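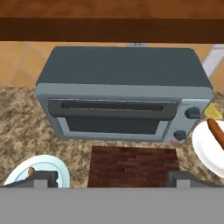

The fault we ended up spending most of the term on was a stalled close command in the gripper controller. Our task in the Namuvwood kitchen simulation was simple on paper: pick up a sausage from a plate, put it in the toaster oven and shut the door. The wrist view at the start of an episode has the fingers spread open on either side of the cutting board, with the oven behind it and the white plate over to the right. In 158 of 800 episodes the arm reached the plate and the fingers stayed in that open position. The arm then carried on to the oven with nothing in the gripper and tried to close the door.

4.1 Finding the cause

We first blamed the grasp planner. Narayanan replayed 50 failed episodes with the planner output logged, and the grasp poses were fine in all of them. The close command was being sent too. It was dropped later, in the Caruso bridge, which throws away any message older than 200 ms. When the physics step ran slow, the command arrived late and was deleted without a warning.

The second problem was ours. Our state machine moved from "grasp" to "lift" on a timer and never read the finger position. A real arm would have done the same thing, and with a hot oven door that is a safety matter – we should have caught it in the January design review.

4.2 Changes made

Close commands are now resent until the bridge acknowledges them. The state machine checks finger width before lifting, and if the check fails twice the arm stops and holds. We reran 200 episodes with the same seeds and saw no dropped commands. Two episodes ended in a hold after the sausage rolled, and we left those as they are.

We have not tested this on the lab arm.

Narayanan Nair, Agata Lo Presti

Last updated: 2024-08-05

Search reports Go

Related reports
Door contact forces in the Dusau arm model
Cutmont drawer task: final report
Message timing in the Caruso bridge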